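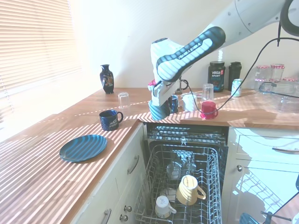
Can a robot arm do the dishes yet? (kitchen thread, continued from January)

Forum: Home Automation > Arms and Grippers
Replies: 13

tidewrack
Original poster

OK, new thread, the January one got too long to scroll on my phone!

Same question as before. How close are we to a machine that does a plain household chore start to finish, in a kitchen that somebody cooks in, with the sun coming in and the protein powder still out on the counter? I say we are closer than most people here think. I've been running dish trials with a Franka for a while now, and mugs are where I've put nearly all my hours. Mugs, glasses, one plate, dishwasher open right under the counter with the lower rack out.

My tally so far is 494 mug moves. I'm calling a move "good" if the mug ends up standing or leaning where I wanted it and nothing else got shoved. I'll post the split when I have it cleaned up, but it's a lot more good than bad, and a year ago I couldn't have said that.

Ask me anything. I love this stuff.

Macario Ayala

poltex_fan
Gorgeous kitchen for it. Also about the worst light I can think of! Those blinds throw stripes over everything. Does your vision side cope, or do you wait for clouds?

tidewrack
It copes better than I do. Stripes on the butcher block used to give me phantom edges, and I'd get a grasp planned on a shadow. I retrained with the blinds at every angle I could set them to and that mostly went away. Clear glass is still a pain. A tall one standing upright is OK. An upside-down one by the window, with the sun behind it, I'd call a coin flip.

grumblecake
I'll be the wet blanket again. You have a robot that holds a mug. My six-year-old holds a mug. A chore is the whole kitchen: scrape the plates, load both racks, put the soap in, wipe the counter, hang the towel. When one machine does all of that without a grown adult hovering next to it, call me and I'll buy two.

tidewrack
I'll take your number! But I don't think the bar has to be the whole kitchen. My dishwasher doesn't clear the table either and I still say it washes dishes.

grumblecake
That's a fair hit. I still say loading is the easy half.

S. Patwary
Loading is NOT the easy half. I do this on a shop floor and I'd trade with any of you. We have one arm moving machined sleeves out of a tote and onto pegs. Every sleeve is the same, every peg is the same, the lights never change, and it took us months to get it dull enough to leave alone. It does 1,950 parts in a shift now and I'm proud of every one of them. But look at what's on that counter. A white mug on its side, a red one near the front edge, two jars stacked by the wall, a shaker bottle. Then the rack down below has a cream mug lying tilted and a couple of white-ish ones around it. My arm would have a breakdown.

The mug on its side is the one I'd want to hear about. Upright, you grab the rim or pinch the body and go. Sideways you have to decide if you're regrasping, and where the handle is pointing, and whether it rolls when you touch it.

Sunil

tidewrack
Sunil, yes, exactly, the sideways ones eat my whole afternoon. What works best for me so far:

1. Nudge it first with a closed gripper so the handle is resting on the wood. It stops rolling.
2. Pinch across the rim, one finger inside, one outside.
3. Lift a little, then rotate the wrist before going anywhere near the rack.

Step 3 used to come last. I chipped two mugs that way.

lowtorque
What's your cable situation? There's a fat black one coming down across the counter and over the red mug. I'd lose sleep over that.

tidewrack
You and my wife both. It needs a proper guide along the arm. I keep meaning to print clips for it and then I go back to playing with grasps instead.

lowtorque
Print the clips!! I had a loop catch on a jar lid and I found out how far applesauce travels. Velcro straps every hand's width, leave slack at the elbow, done in ten minutes. I can send you my file.

tidewrack
Please do. Sold on the Velcro too.

Preben T.
I write from the restaurant end. We tried an arm in the dish room for 4 weeks, with an integrator called Serrano doing the setup, and I want to give a mixed report because people only ever post the wonderful or the terrible.

The good: it was excellent at cups going into a square rack. One kind of cup, one kind of rack. My dishwashers (the people!) liked it very much and were sorry to see it go, because cups are boring and hard on the wrists.

The less good: cutlery was hopeless. Stacks of bowls with food between them were hopeless. And it was slow. One of my staff can fill a rack in the time the arm needed for a row. I did not mind slow at ten at night but I minded it at noon.

Would I do it again? Yes, for cups only, and at night only.

grumblecake
See, this is the post I've been waiting for. Somebody measured it against a person.

poltex_fan
Speed is the thing I worry about least, though. At home I don't care if it takes two hours. I'm asleep! A slow robot that starts when I go to bed and finishes before coffee is a perfect robot.

grumblecake
A slow robot that drops a glass at 2 a.m. is a burglar as far as my dog is concerned.

beccera_bench
(Abundio here, I misspelled my own name signing up and can't change it)

I want to push back on Macario's definition a bit. Friendly push! If "good" means the mug ended up where you wanted, you need to say who picked the spot. If you choose the slot in the rack and the arm goes there, that's a pick and place. If the arm looks at a half-full rack, with mugs already leaning every which way, and finds a slot by itself, now we're talking about loading a dishwasher. Those should be two tallies. My guess is the second one is way lower for everyone, me included. I use a planner called Ado that a friend and I put together, and on slot picking it does fine until the rack is half full, and then it wants to put everything in the same front corner.

tidewrack
Abundio, you're right and I don't like it, ha. Most of the 494 are slots I chose. I'll split them. The front corner thing happens to me too! My guess was that it's simply the easiest place to reach from above.

beccera_bench
Same guess here. I started adding a cost for blocking the next item and it got smarter. Also slower. Try it with the plate last, plates punish you for bad mug choices.

S. Patwary
Putting the big item first is what we do with mixed totes. I'd try plate first.

beccera_bench
We may have to fight about this one, Sunil.

M. Contreras
The other Macario, hello. New here and a total beginner, so forgive a basic question. I have 3,000 dollars saved up and I'm itching to start. Is there anything at that price that can lift a mug, or do I keep saving?

lowtorque
Welcome! You can absolutely start at that. Get a small hobby arm and use plastic cups. You'll learn grasping, calibration and cable management (ahem) on a cup that weighs nothing. Move up to ceramic when you've stopped knocking things over.

poltex_fan
Seconding plastic cups. I'd spend part of it on a decent camera and a solid table clamp. I started on an Imon kit with a wobbly clamp and blamed my code for a month.

M. Contreras
This is so helpful, thank you all. Plastic cups it is. My daughter has already volunteered her tea set.

grumblecake
OK, the tea set I would watch a video of.

tidewrack
Plan for next time, then: two tallies the way Abundio wants, one run plate first and one run plate last to settle it with Sunil, and cable clips before any of it. If anybody has a trick for clear glass in low sun, post it, I'm all ears.

Preben T.
For glass, we turned them all upside down on a dark mat. The arm found the rims much better. Perhaps a dark towel on your wood would do the same.

tidewrack
Trying that tonight!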